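Imgate Help Desk
Ticket 1000: Product photos upload, but the shop page shows the old ones
Status: Open
Date: Monday, May 11, 2020

Problem

I keep a small web shop for plastic storage cases and I use Imgate to host the photos. Since the last update of my account, a new photo goes up without any error, but the shop page continues to show the previous one. I have 177 photos in the account and only the folder "Duvbridge" has this problem. The file below is one of the new ones. In the Imgate library I see it correctly, with the two blue cases and the yellow bin behind them.

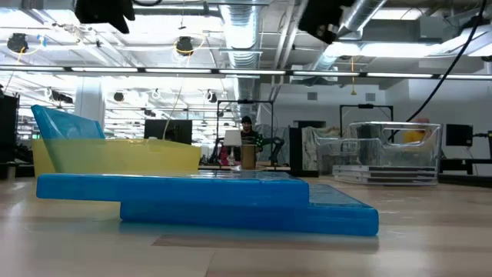

Ye-ji Bae: Please open the page in a private window first. If the new photo appears there, your browser is keeping an old copy. If it does not appear, look at the cache time in the folder settings and write me the number.

I did as you asked. In the private window I still get the old photo. The cache time of the folder is 12 days, while all my other folders have 7 hours. I do not remember that I changed this, but maybe I did it in July, when I moved the files from Prarnau.

Steps I tried

1. Cleared the browser history and restarted the computer. No change.

2. Changed the cache time to 7 hours and saved. The old photo was still on the page after lunch.

3. Uploaded a second photo of the same stacked cases under a new file name, and put the new link in the shop page. This one is shown at once. 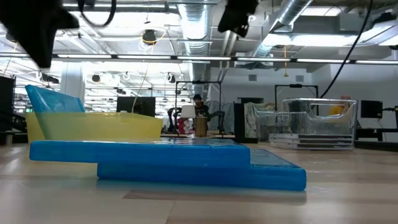

4. Pressed "Purge folder" in the settings. The message says "Request accepted", but the Van der Merwe product page still has the old photo.

I would prefer not to rename every file, so I will wait for your answer about the purge.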